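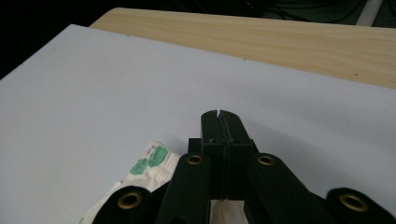

Is it still a robot if a person has to hold it? a student asked at the Hubáček workshop in September, and the same question has reached us by e-mail.

The short answer is no. A hand-held gripper is a tool. It has the fingers of a robot and the brain of whoever is holding it. It is used to record how a job is done so that a robot can be taught the job later.

Print | E-mail this page

What is the Karuvis kit?

Karuvis is a gripper kit made by Mumlow for schools and clubs. It is meant for readers aged 8 and up, with an adult present. The kit covers one subject only: how a machine picks up things that bend.

How do the fingers close?

Look at your own hand and touch your thumb to your first finger. Several bones and joints moved. The Karuvis gripper does a similar job with flat bars called links. Four black links spread out like a fan behind the fingers. A joint where a link can turn is called a pivot. At the pivots you will see gold-colored rings. A ring of this type is called a bushing. It lines the hole so the link turns smoothly and the hole does not wear into an oval.

When the links turn together, the two fingers move toward each other at the same speed and meet in the middle. Engineers call a set of joined links a linkage. You can find other linkages in folding chairs, desk lamps, and umbrellas.

Why is cloth difficult?

A wooden block has one shape. If a robot knows where one corner is, it can work out where the other corners are. Cloth does not allow this. It folds, hangs, stretches, and hides parts of itself. A waistband with elastic in it is harder again, as the elastic pulls the cloth into small pleats and closes the opening.

The solution used with this kit is two grippers. One holds the garment and the other takes a second grip.
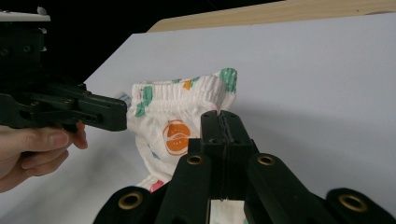
Both grips must be firm enough to stop the cloth from slipping. If the two tools then move apart, the cloth between them is pulled tighter. If they move too far, one of them will lose its hold. A person feels this happening and slows down. A robot has no such feeling unless it is given a sensor or shown many recordings of a person doing the job well.

What does a recording contain?

A camera on the tool stores pictures while the person works. A computer compares the pictures and calculates how the tool moved. One recording teaches very little. The Karuvis guide asks for 5 recordings of each task, with the garment dropped in a new position each time.

The Jundetti software supplied with the kit plays them back at half speed. It is plain to look at, and it does what the guide says it does. Our one complaint is the task list, where the tasks cannot be put in a different order.

Words to know

Gripper: the part of a machine that takes hold of things.
Link: a stiff bar in a moving mechanism.
Pivot: a point that a link turns around.
Bushing: a ring that lines a hole.

Shared 8 times | 3 comments

guest
We did the sock task. The sock always landed with the heel underneath. Is there a trick to it?

gripfan
Pick it up by the cuff first, then use the second gripper on the toe. Page 5 of the guide.

guest
Do left-handed people need a different one? Our school has 2 of these and I used both with my left hand and they were fine.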